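When the Sink Is Somebody Else's Job: Cleaning Robots and Housekeeping Staff at Prunholm

Course project report, Work and Technology, spring term

1. Background

Prunholm is a guesthouse and conference center with 50 rooms. The owners are looking at whether a humanoid robot from Wundora could take over part of the bathroom cleaning. Our group followed the trial in February. We wanted to know what the housekeepers expected to gain or lose, and how the work would be divided if the robot stayed.

Bathrooms are the part of the job that staff complain about most. A housekeeper bends over a sink, a tub and a toilet in every room, and several told us their wrists and lower backs hurt by early afternoon. The trial was limited to one task, wiping down the sink with a cloth. 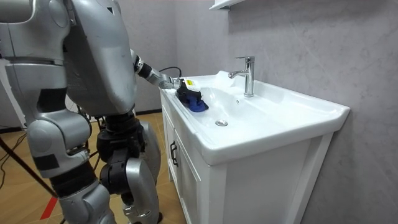 We interviewed housekeepers in two groups, one before the trial and one after. We also talked to the shift lead and read the written cleaning routine, which gives 35 minutes to a checkout room. The routine does not say how long a sink should take. The housekeepers said it depends on the guest.

2. What the work consists of

On paper the sink is one line: "Clean basin and faucet." In the interviews it became a much longer list. Staff look for hair around the stopper, toothpaste on the back slope and soap film under the faucet. They decide whether a dry cloth is enough.
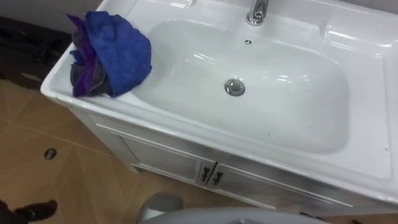
Most of these decisions take a second or two and are never written down. When the shift lead had to explain the job to the technicians from Wundora, she filled 3 pages and still thought things were missing. The housekeepers found this part of the project useful. One said it was the first time anyone had asked her how she did it.

3. Dirt as a test

Guests leave different kinds of marks, so dark stains around the drain were included as a harder case than dust or water spots.
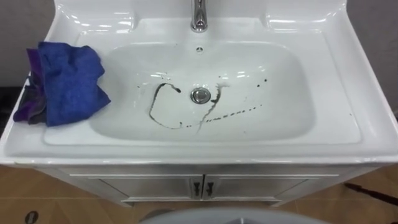
Figure 3. Dark marks around the drain, with the cloth on the left side of the counter.

Staff had strong opinions about what should count as clean. The technicians wanted a clear pass or fail. The housekeepers wanted to check the sink themselves, as they are the ones who hear about it when a guest complains. It was agreed that a person would sign off every room.

That agreement changes the job. A housekeeper who used to clean would now also inspect, and the pay scale at Prunholm has no step for inspection. Some of the older staff liked the idea of less bending. Two of the younger ones worried that they would be given more rooms per shift. 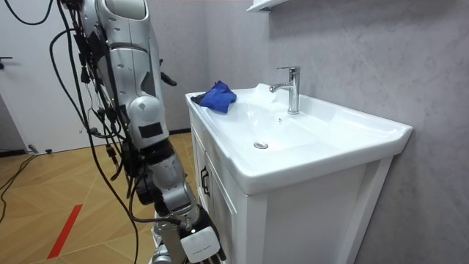 4. Recommendations

Keep the 35 minutes per checkout room until there is a full season of records.

Pay for inspection work as a separate task.

Let housekeepers take part in writing the cleaning routine, including the part meant for the robot.

We did not study cost or compare cleaning speed. A later group could do so, and could also talk to the night staff, whom we did not reach.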